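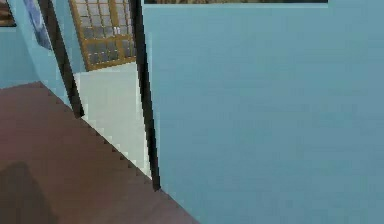 I write about the relief collection for the families from the flooded houses on Drotton Street. The parish hall in Fulledbridge is ours until the end of the month, and after that we must move everything to the Kaczmarczyk warehouse. For the signs I would like one plain color that people recognize from far away, a muted light blue like the big flat panel with the black strip down its left side. Dark letters are easy to read on it, also for older people. If somebody has leftover paint in such a shade, please write to me before you buy new.

On Mar 4, 2025, Tadeusz Jabłońska wrote:
> Dear all,
> we have now 35 families on the list, and 2 of them are still
> without any heating. Blankets we have enough. Please do not bring
> more clothes for small children, we can not sort them in time.
> Who can drive in the evening? And does the Unus fund pay for
> fuel or only for food?
> Tadeusz

Tadeusz, I asked Unus in February about the fuel. They pay for it, but only with a receipt, and the receipt must reach them within 90 days. Please keep the paper ones -- a photo from the phone was refused the last time.

I can drive in the evening, but my car is small and will not take a washing machine or a bed. For the two families without heating I have found one electric heater, and my neighbor lends a second one until spring. Can you send me both addresses privately, not over the list? Some people do not want that everybody knows where they are staying now.

About the clothes I agree. I will change the text on our page tonight.

With kind regards,
Zorica Kovačević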